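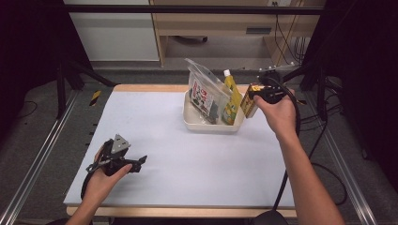
Field telephone line at Kemon Ridge failed mostly at the joints and at the points where it had been pulled tight. The signal sections that laid it in July had been trained to run it taut between pegs, which saved wire and made a neat route for the inspecting officer. Taut line has no reserve. A near miss that shifted a trench wall by a hand's breadth was enough to part it. Slack line behaves differently: it loops down from its fixing and curls on whatever surface is below, as the black cable does beside the left wrist in the photograph, and it can be dragged some distance before any load reaches the terminal. The brigade's line parties learned to leave that loop at every dugout entrance.

8 min read

The Trivell sector was served by 48 kilometres of single line on the first day of the attack. Two routes ran forward from brigade headquarters at Gruvcombe Farm, one along the sunken road and the other over open ground north of the mill. Both were surface-laid. Burying was ordered but the ground was chalk under a thin layer of clay, and the labour companies were already committed to the gun positions.

By nightfall the signal log recorded 213 breaks. The northern route accounted for most of them and was abandoned before dusk. Repair parties worked in pairs, one soldier running the wire through a gloved hand to find the fault, the other carrying the test set and a spare drum. A single break took up to 90 minutes to locate and close under fire.

The tactical effect is plain in the orders. The reserve battalion's instruction to reinforce the left was telephoned, lost partway through, and sent again by runner. It arrived after the left had withdrawn to the quarry. Artillery support continued on the original timetable, and the barrage moved ahead of infantry who were no longer behind it.

The Cárdenas manual, reissued to signal units that winter, required a ladder pattern: parallel lines cross-connected at intervals, so that current could travel around a cut. It used far more wire. It also set a minimum of slack at each station, measured in arm's lengths, and prohibited pegging within a metre of a terminal.

Features > Military History > Signals and Supply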